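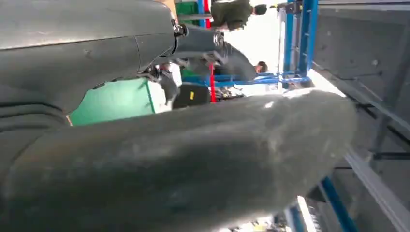
Prindale Shared Workshop: Frequently Asked Questions

Last revised in December by Zoi Kouris, who got tired of answering these by email.

Joining and getting in

How much does it cost?
Membership is $52 a month. That covers bench time, the hand tools and the heat, such as it is. Materials are on you. Coffee is free and priced fairly.

Do I need experience?
No. You need closed shoes and a willingness to be told things. The orientation takes an evening and is run by Toivo Juntunen, whose talk on clamps has been trimmed to forty minutes after feedback.

What are the hours?
Members can get in from 7 a.m. to 10 p.m. with their door code. Yours is yours. If you give it to your cousin, your cousin will be very welcome to fill out a membership form.

I've forgotten my door code.
Call the desk at extension 705. Don't wedge the door open with a paint can. We have a drawer of paint cans with door-shaped dents in them.

Can I bring a guest?
One at a time, and they stay with you. Guests may watch, hold the other end of things and offer opinions. They may not use power tools, even if they "have one just like it at home."

Storage

Where do I keep my project?
On the member shelves, with a label showing your name and the month you put it there. Labels come from the roll at the desk. Masking tape with "MINE" written on it doesn't count, and at one point we had several.

How long can it stay?
Three months. Then it moves to the Gavent shelf, named for the company that left us the shelving when it moved out. After a month there it belongs to whoever wants it. Peadar Sheehan has furnished most of a porch this way.

Can I leave things on the lower shelves near the wall for just a day or two?
This is how every pile in the building began. Low surfaces are for things in use. If you aren't standing near it, it goes back on your shelf.

May I lean things against the concrete wall?
Sheet goods go in the rack. Anything that leans eventually slides, generally while someone is drilling something delicate. Short leans while you measure are fine.

May I drill into the concrete wall?
No. Please also see the next question.

What if it's a very small hole?
No.

Whose is the scrap?
Offcuts in the bin are free to all. Offcuts next to the bin are a source of argument, so put them in the bin. Anything longer than your arm goes home with you.

Tools and benches

How do I book a bench?
Use the sheet by the entrance, in pen. We tried an online system called Pumo for a season. It was very good at booking the same bench to everybody.

Something is broken. Who do I tell?
Write it in the fault book, with your name, and tie a red tag on the tool. Nobody will be angry that you broke it. Tegwen Foulkes will be angry if you put it back in the drawer and tiptoed off, and she does read handwriting.

Can I borrow tools overnight?
Hand tools, yes, if you sign them out. Nothing with a plug. The torque wrench doesn't leave the building, for reasons it would be unkind to the person involved to go into.

What happened to the big vise?
It's being repaired at Stamatopoulos, the machine shop across the road. It has been "nearly done" since spring.

Cleaning up

How clean is clean?
Cleaner than when you arrived. Sweep the bench first and the floor second. People do it the other way around and then seem surprised.

Who empties the vacuum?
You, if it's full. It is always full for the person after you.

Is there a proper cleanup day?
Twice a year, with pizza. Zyanya Ochoa keeps the list of who came, and she also keeps the list of who came at pizza time.

Money and odds and ends

Where do the dues go?
Rent, power, blades and insurance, in that order. The new dust collector cost $3375, and we'd ask you to remember that figure before feeding it a rag.

Can I sell what I make here?
Yes. We don't take a cut. Please don't run a store out of your shelf.

Are dogs allowed?
We get asked this more than anything else on the page. No dogs on the shop floor. The office is up to Zoi, and she has yet to turn one down.

My question isn't on here.
Leave a note in box 757 in the lobby or ask at the desk after 4 p.m. If it's about drilling into the wall, scroll up.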